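Went to the Ronness open day, my writeup
Posted Friday, August 8, 2025 by jirker_fan
Print this thread | E-mail this thread

jirker_fan
Okay so a few of you asked me to report back from the Ronness open day, and I finally have a free evening (kids at grandma's!). I drove 200 miles for this thing so you're going to get all of it.

First stop was the demo desk. I'd pictured some big cage with flashing lights, and it was a regular office setup: light-colored desk, a Lenovo laptop, someone at the keyboard in an ESSENTIAL T-shirt, and this big shiny arm up over the desktop. I stood there way too long. My brother-in-law went off and got coffee twice. 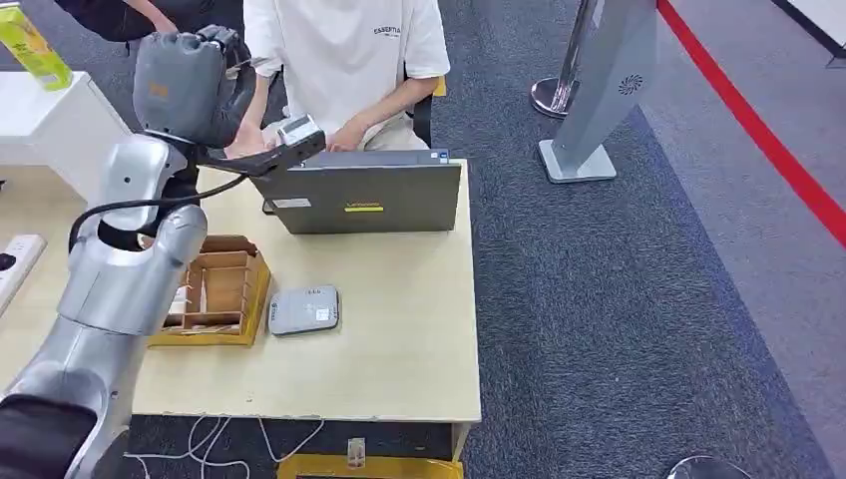 What they showed, in the order I saw it

1. The Jirker talk. Tyyne Eskola gave it and she was great, super dry, took every question. She said the team spent most of March on cable routing alone. I believe it, mine took me a weekend and I've got one little hobby arm.

2. The sorting demo from Koster. Fun, but slow. It stopped 13 times while I was there and every time the guy said "one moment" in the same voice.

3. Hands. My favorite part by a mile!! I could've skipped the rest.

oldgearbox
Thirteen stops and you still drove home happy? I went to the Erirano one in the spring and it was the same deal. Lots of carpet and name badges, then a person at a laptop doing the real work. I'd like to see one of these arms put in a shift.

jirker_fan
@oldgearbox well yeah, somebody has to be on the laptop, it's a demo! I didn't go to watch a shift. I went to get close to the hardware and ask dumb questions.

pamela_w
I'm with gearbox on the sorting but not on the rest. Open days are the only time regular people get near this stuff. My shop buys from a catalog and you can't tell a thing about a hand from a catalog. Did you get a good look at one?

jirker_fan
@pamela_w I did! Black hand, curled fingers, and you can see the screw heads right there on the side of it. The gray arm section over it has some little scuffs and chips near the end too, and I liked that more than anything polished on a stand. Looks like a thing people use.

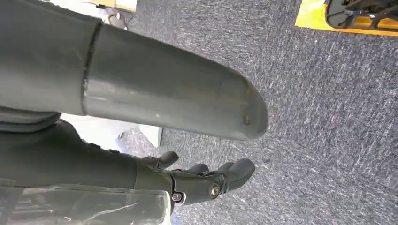
pamela_w
Did they say anything about what a hand like that costs to keep going?

jirker_fan
Tyyne said fingertips are the main expense for them, they go through a set every 400 hours or so of gripping work. Everything else on the hand is standard fasteners and they do it in-house. She wouldn't give me a dollar number, and I did ask twice.

oldgearbox
"Wouldn't give a dollar number" is a dollar number.

tinsnips
lol. But 400 hours isn't bad? We swap suction cups way more often than that at work, and those get chewed up just picking cardboard. Depends what they're gripping I guess. Foam blocks all day, sure. Castings, no way.

oldgearbox
Right, and what was it gripping? That's my whole problem with these events.

jirker_fan
She said mixed parts, that's all I wrote down. My notes run 17 pages and half of it is arrows, so if I find more I'll post it. Gearbox, come along to the next one and you can ask her yourself. I'll even drive.

oldgearbox
You're buying lunch then.

pamela_w
Is there a sign-up list for the next one or do you just show up?

jirker_fan
You have to sign up on the Ronness site. I did mine the week before and there was still room.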